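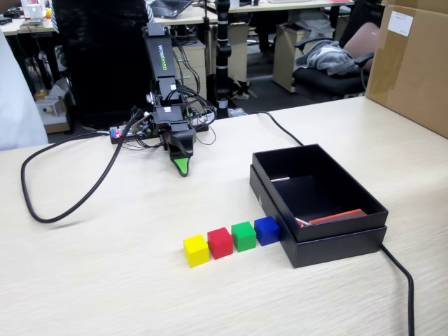 *Slide 1. Four cubes, one open box, lid tucked underneath.*

## Small things on a shared table

Speaker notes, Fuad Alemayehu. Talk for the office and workshop group at Skancombe. Slot is 25 minutes plus questions. Tolera Ambaye has the clicker and the spare handouts.

**Opening (slide 1 stays up)**

Say good morning, say name, say which team. Skip the part about how long I have worked here.

Start with the question: how many people in the room have a table at work that is used by more than one person? Wait for hands. Then: who puts the small things away on that table? Usually fewer hands.

The talk is about small things. Blocks, counters, clips, adaptors, samples, offcuts. Anything that fits in a closed fist and has no obvious place of its own. Large things sort themselves out in most offices, as somebody needs the floor and moves them. Small things stay where they were last put down.

Point to the cubes. Yellow, red, green, blue, in a diagonal row heading for the box. The blue one is very nearly touching it. Say that a row is already halfway to tidy. If the same four cubes were spread across the table with a cable looping between them, you would have to look for each one.

Point to the box. The lid is under it. Ask who does this at home with a shoebox or a biscuit tin. It's a good habit on a crowded table and I come back to it in part three.

Mention the rest of the room quickly. There's a drawer cabinet and a filing cabinet within a few steps, so this is a room with proper storage in it. Small things still end up out on the table, mine included.

**Part one: the container**

Main point: pick the container before you start clearing.

- Open top while you work, lid when you stop.
- Low sides. If you have to reach down into it, people will drop things in from above and they bounce.
- Dark inside is fine for bright objects. It's poor for black clips and screws.
- One container for one kind of thing.

On the last point, go back to slide 1. The box already has something flat and orange-red in it, and a small white-and-red item next to that. Four cubes will go in on top without trouble. By the time a fifth and sixth kind of thing have gone in, it's a box of bits, and a box of bits gets tipped out every time somebody wants one piece.

Tell the Varma story here. We did the stock cupboard at Varma in August. The sheet on the door listed 366 items. When Tolera and I wrote down what was on the shelves we got to 1112. The difference was nearly all small loose pieces in mixed boxes, and most of it was usable. They had been reordering things they already had. Let people react, then move on. Don't go into the invoice argument.

If time is short, cut the low sides point and keep Varma. 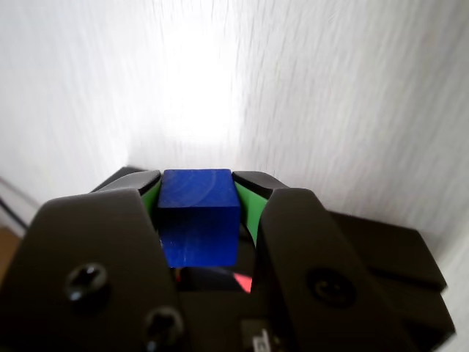
**Clukham, October 2, 2021**

Notes for part two onwards rewritten after the run-through here. The first version was too long and had two slides of text in it. Both are gone. One object per slide from this point.

**Part two: look at the object (slide 2)**

Leave the slide up for a few seconds before talking. People will look at the blue.

This section is about wooden cubes as objects, as they are the best example I have of a thing that is easy to store and often stored badly.

Things to say:

- The paint is a deep blue and it's slightly uneven. You can see pale streaks of grain coming through on the top face, and a few light scratches.
- Painted wood marks. If you tip a boxful of painted cubes onto a hard table, corners hit faces and the paint goes first at those points. I can't say how this particular one got its scratches. I can say that the sets we tip out look worse than the sets we lift out.
- Put them in one at a time, or in a small handful, close to the bottom of the box before letting go.
- Flat faces want to sit on flat faces. A single layer in a low box takes very little more time than a heap and you can see at once whether a colour is missing.

Ask the room for other objects with the same problem. At the run-through people said dominoes, sample tiles, chess pieces and enamel badges. If nobody offers anything, use sample tiles.

Cleaning. Short answer only: a barely damp cloth, then a dry one, then leave the box open for a while before the lid goes on. No soaking. Someone always asks about disinfectant wipes. I tell them to try it on one face first and look at the cloth.

Colour. Four strong colours are easy to tell apart on a pale table, and a pale wood-grain top like the one on slide 1 is kind to blue and green especially. On our dark benches at Mimora we put a sheet of white card down first. It costs next to nothing. Tolera has a sheet to hold up if people at the back look doubtful.

Remember that some people in the room will not see the red and green as different. If colour is the only way to sort your things, add a second way, such as position in the box. Yellow always front left, blue always back right, whatever you like, as long as it's written inside the lid.

**Part three: the lid, the order, the last piece**

Before the next slide, do the lid demonstration with the real box. Take the lid off, turn round, pretend to answer the phone, turn back and look for the lid. Then do it again with the lid slid under the base.

Points:

- A lid that sits under its box takes no extra table.
- It can't be picked up and used as a tray for something else.
- It doesn't have to be lined up exactly. Slightly off is fine, provided the box sits level.
- When you finish, lift the box, lid comes out, lid goes on. No searching.

Warn them about heavy boxes. This works with a light box of small things. Our test boxes at Mimora hold up to 300 grams comfortably this way. Past that, people stop lifting the box to get the lid out and the whole idea falls apart.

Next, order of work. I use nearest first. With a row of pieces beside a box, start with the one closest to it and work outwards, so that your hand isn't passing over loose pieces with another piece in it. Several people at Clukham preferred to start at the far end so the job gets easier as it goes. I've tried both and it makes little difference with a short row. With a tray of loose screws, nearest first is better. Say so and don't argue the point any further than that.

Then cables. One sentence on the slide 1 table: there are black cables on it, and one of them passes behind the box. Put the container down inside the cable loops or outside them, and then keep to that side. Reaching across a cable with a handful of small pieces is how they end up on the floor. Same goes for anything resting on the floor near the table legs. Check there before you close the lid.

Click.

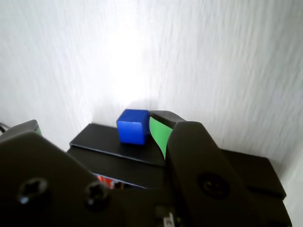
*Slide 3. One blue cube, set back on a black platform.*

**Part three, continued (slide 3)**

One small cube with plenty of flat black surface around it. Easy to spot because it's blue and there is nothing else on that surface to compete with it. Swap it in your mind for a black bulldog clip and it would be much harder to find.

Use this to talk about the last piece. In every clear-up there's a piece that sits on top of something, on a ledge, on a lid, on the printer, on the edge of a monitor. It has been put down flat and it looks as though it belongs there. The edges on this one are gently rounded, the top catches the light, and it looks quite settled.

What we do at Mimora:

1. Close nothing until you've looked along every raised flat surface near the table.
2. Look from the side as well as from above. A cube that is set well back is easy to miss when you're standing over the front of something.
3. Say the colours out loud as they go in. It feels silly for a day or two.

Number three gets a laugh. Let it, then give them the result from our own bench: we've stopped finding single pieces in coat pockets and on window sills.

Short pause. Drink some water. Check time with Tolera. If more than 20 minutes have gone, skip straight to the handout.

**Part four: making it somebody's job**

Keep this brief, as the group has heard plenty about rotas.

We allow six minutes at the end of a session. The person who opened the box closes it. If they have to leave early they hand over by name. A note left on the table doesn't count as handing over.

Large cardboard boxes: if one is parked on the end of the table, like the one on slide 1 with the white label, decide whether it's storage or a delivery. If it's a delivery, it should have a day when it goes. If it's storage, it goes on a shelf. I have one at home that has been a delivery for longer than I want to admit, and I might mention it if the room is friendly.

Same with clothes over chairs. Leave them alone. People get cross, and it isn't what we are here for.

**Handout**

Tolera gives these out during the first question. One side of A5, with the lid drawing on the front and a blank plan of a box on the back for people to fill in. Ask them to do the plan for one real box before the next Skancombe meeting and bring it along.

**Likely questions**

*Clear boxes or solid?* Clear for a shelf. Solid is fine on the table, where you're looking in from above.

*Labels on the lid or the side?* Side. Lids get swapped. Put the layout plan inside the lid and the name on the box.

*What about mixed sets that have to stay together?* Small bags inside the box, one kind per bag. Tie them loosely so people will bother.

*Do you have the Varma sheets?* Not to share. I can send the blank version.

**To bring**

Real box with lid, sheet of white card, cloth, four painted cubes, handouts, water. Adaptor for the Skancombe projector is in the side pocket of the grey bag.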